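Neduleck two-arm table kit: interim report on the trial at the Dobson site

Covers the period from first power-up to the end of the clearing and sorting tests. The July decision on whether to buy is still open, and this report does not yet recommend a purchase.

What we were asked to find out

The grant pays for a trial of one Neduleck kit, with software supplied by Rarnis under a separate license. The question was whether the kit can clear a mixed table of household items well enough to be worth placing at the Diltent returns counter. Neduleck's sales sheet says it can do this "out of the box." We took that claim as the thing to test.

Where things stand

The kit is assembled and running. Setup took 3 working days against the one day promised, mostly lost to cabling and to a mounting guide that covers an older version of the rail. Neduleck has admitted the guide is out of date. A corrected one has not arrived.

We have logged 812 attempts so far. An attempt means one arm going for one item, whether or not it gets hold of it. Of those, 240 ended with the item where it was supposed to go and no help from a person. The supplier would like us to leave out attempts on soft goods, which raises the score a good deal. We have kept them in. Most of what crosses the Diltent counter is soft goods.

Cloth is the weak point. The arms will close on a folded garment without much fuss, but once clothing is in a heap the software has trouble deciding where one piece stops and the next begins. It picks a spot, pulls, and often brings two things along or none. Boxes and rolls go much better. Tape rolls in particular were handled so reliably that we stopped putting them in as a test and now use them only as clutter. 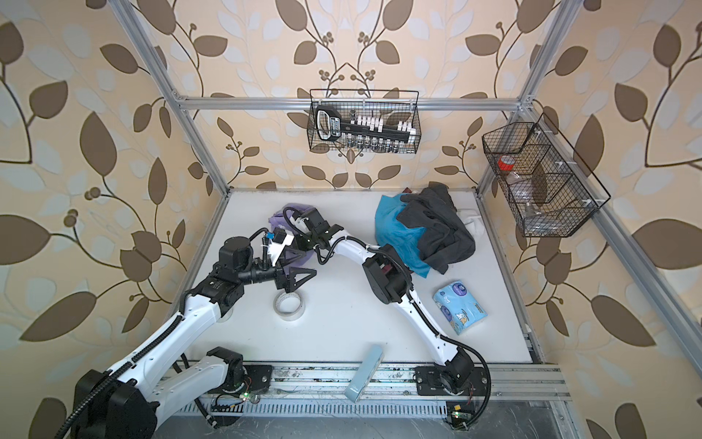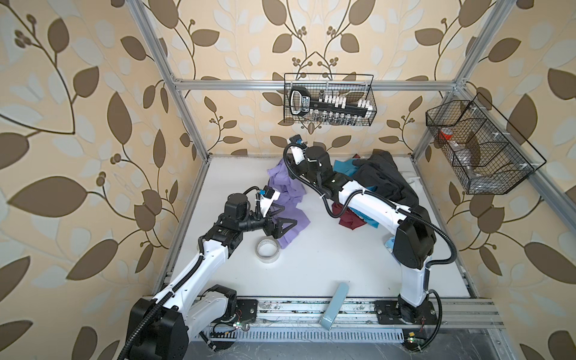

The mixed table: tape roll, lavender cloth and a heap of clothing, both arms at work.

Posted 3/29/20 by the trial office, Dobson site

Two arms against one

A large part of the price is the second arm, so we looked hard at what it adds. Rarnis describes the arms as working together. In our logs they mostly take turns. When both want the same part of the table, one stops and waits, and the wait is sometimes longer than the job. We did see useful two-handed work on larger garments, with one arm holding and the other pulling, but only when an operator set it up first. We would not pay for the second arm on the strength of that.

The wrist cameras are the best part of the kit. They gave us a clear close view of most grips, and reading back through failed attempts was easy. If Neduleck sold the cameras and the logging on their own, this would be a shorter and happier report.

Problems and costs

The gripper fingers have been replaced once. Neduleck calls them a wear part and bills for them, which was not in the quote. We have asked for a yearly price and have been sent a brochure.

The Rarnis license was updated during the trial without notice. Results from before and after the update are not strictly comparable, and we have marked the break in the log. Further updates are now switched off until the trial ends.

Operator time is running over plan. The proposal assumed one person could look after the kit while doing other work. So far that person has been at the table nearly the whole session, putting items back within reach and restarting the program after a stall. Any savings figure that leaves this out should be ignored, including the one in our own proposal.

Spending is otherwise within budget. We are not asking for more money at this stage.

Next period

We will run 8 sessions using only items of the type Diltent handles, laid out by counter staff who have not seen the kit before. Our own staff have got into the habit of setting the table in ways the arms like, and the numbers have probably been flattered by it.

We will also repeat part of the work with the second arm parked, so the two versions can be priced side by side. Neduleck has offered to send an engineer for these sessions. We have said the engineer is welcome to watch but not to adjust anything.

Still owed to us by the supplier: the corrected mounting guide, the price for replacement fingers, and a written answer on what "out of the box" is meant to cover.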